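Vanity Sizing

Vanity sizing is the habit clothing companies have of putting a smaller number on a garment than its measurements would have earned years ago. It also goes by size inflation. I got interested in it the way most people do, by standing in a fitting room with three pairs of pants in three different sizes, all of which fit (and a fourth in my "real" size that wouldn't go past my knees!).

Background

Before factory clothing took over, most women's clothes were made at home or by a dressmaker, so a size was just your own measurements written down on a piece of paper. Ready-made clothes needed a system. Early ones for women leaned heavily on the bust measurement and hoped the rest of you would go along with it. Mine never has. Standard charts came along in the middle of the 20th century, but in the United States following them was voluntary, and brands drifted off in their own directions. A dress sold as a 12 back then can easily be closer to a 6 on a modern rack, which is why vintage shoppers learn to ignore the label and carry a tape measure.

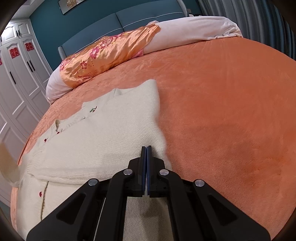 Photo: Cakimari

How it works in stores

Every brand picks a "fit model," a person whose body becomes the base size, and then the pattern is made larger or smaller from there. Two brands with different fit models will never quite match, even when both are being perfectly straight with you. Vanity sizing sits on top of that. I once spent a whole March comparing labels at Wastidton, my local department store, and the Bolus jeans ran a good two sizes more generous than the Mạc ones hanging on the next rack. I bought the Bolus. I'm not proud of it, but they're great jeans.

Knits are a little more forgiving, so plenty of sweaters skip the numbers and go with small, medium and large. Those letters wander just as much, if you ask me.

Effects on shoppers

The usual explanation is that a smaller number makes people feel good and feeling good makes them buy. There's something to that, although it can go the other way too: some shoppers who need a bigger size than expected will walk out, and others will pick up a scarf or lipstick to cheer themselves up (guilty!). Online shopping has made the whole thing messier. Lots of people order two sizes and send one back, and stores have to handle all those returns.

Men's clothes aren't immune, by the way. Waistbands marked in inches can measure more than the inches they claim.

See also: clothing sizes, fit model, ready-to-wear, dressmaking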